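Research > Working Papers > Automation and Work > Section 4

4. What the sorting trial changed for the people doing it

4.1 Claims and what we could check

Amstead takes in returned and donated household goods, sorts them, and sends them on for resale or scrap. Part of the sorting has been moved to an arm supplied by Wevavix, trained on demonstrations that staff record with hand-held grippers. The supplier's summary, dated 7/16/18, says the arm "frees sorters for higher-value tasks." We were not able to find a list of those tasks. When we asked for one, we were given the summary again.

The trial log holds 1691 picks. It records whether an item left the surface and whether it reached a bin. It does not record whether the bin was the right one, and the sorters at the Nundau site told us that checking the bins had become a job in itself. Before the trial, a sorter looked at an item once, while holding it. Now a person looks at it after the arm has let go, often under other items. We do not see how this can be counted as time saved, and the supplier's figures leave it out.

4.2 Demonstration work

Recording demonstrations is paid at the sorting rate. Each session lasts 36 minutes and is followed by a short break. Several sorters liked the work at first, mainly for the chance to sit down or to work away from the belt. Their complaints came later and were mostly about pace. A sorter who would normally scoop up three small things in one hand has to take them singly, with two fingers, and keep the wrist at an angle the software accepts. One called it "learning to be clumsy on purpose."

Sessions are also recorded in home settings, on the theory that household goods should be learned among household goods. Figure 2 shows one such setting. The mix of items is close to what comes through the door at Amstead, but the surface is not. A power adapter gripped over a soft duvet may behave quite differently from the same adapter on a steel tray, and we saw no test that compared the two.

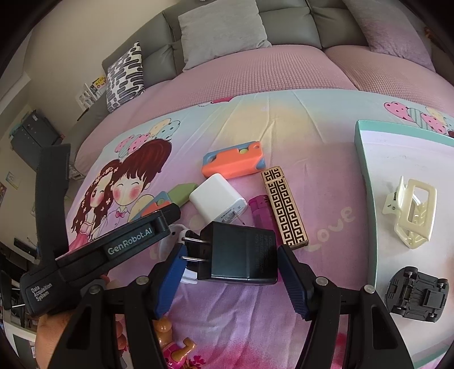
Figure 2. Hand-held gripper closed on a power adapter, with mixed small items on a bed.

Chargers and adapters deserve a separate note. Sorters read the small print on them to decide between resale and scrap, and they do it while turning the part over in the hand. The Yeom grading sheet used on site has a line for this. The arm has no matching step, so every adapter it moves goes back to a person for reading. Management described this as a gap that more data would close. It may be so, but the demonstrations we reviewed taught gripping and placing only, and more of them would teach more of the same.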